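Sakton cell back on its feet

Many of you have been asking after the Sakton cell (thank you, it is lovely to be missed!), so a little news from our end of the floor. In February the wrist camera mount had worked itself slack again, and we finally put in the Verbeke bracket, part 785, with a dab of thread locker on both screws. 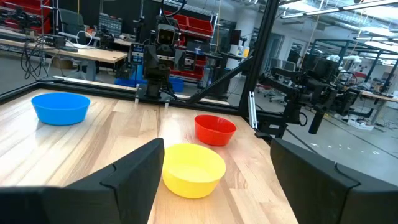
After that came the part I enjoy most, a fresh calibration with the bowls, 49 poses for each arm, and a nice long cup of tea while the Rukuso software chewed it all over. 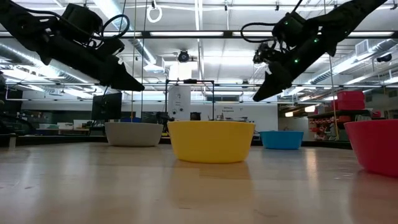
From now on, please look over the cables and fingertips before your session and jot anything odd in the Dredano log, however small it seems. The next full check is set for 11 in the morning, and anyone who'd like to learn the routine is very welcome.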